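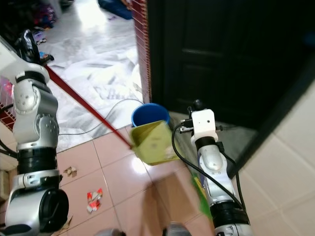
The first thing they teach you in the prehospital trauma course at Gukow is how to kneel. I had assumed I knew how to kneel. Xiaoyan Han, who has been teaching the class since before two of my classmates could drive, watched me go down beside the mannequin and asked if I was planning to propose.

There were 7 of us, and a textbook heavy enough to cause the injuries it describes. My partner was Muchen Jia, a ski patroller with forearms like bridge cable. He got a tourniquet on my leg so tight that I briefly forgot the name of my county. "Good," said Han. "Now write the time on it."
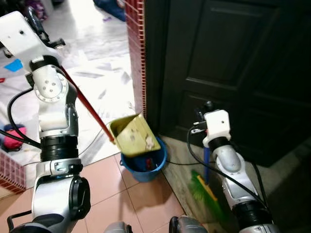
By lunch on the second day we had reached airways, and morale had dipped. The mannequin's jaw thrusts forward with a click if you do it right. Mine made a sound like a stapler. Đức Võ, a paramedic from Flesuvley who was there to renew his card, ate a sandwich over the spinal board and told me he failed his first practical by talking to the wrong patient for 6 minutes.

I passed the written exam with a margin I will keep to myself. The practical is in May. Until then I have been borrowing my husband, who lies on the kitchen floor, unresponsive but breathing, and asks whether he can look at his phone.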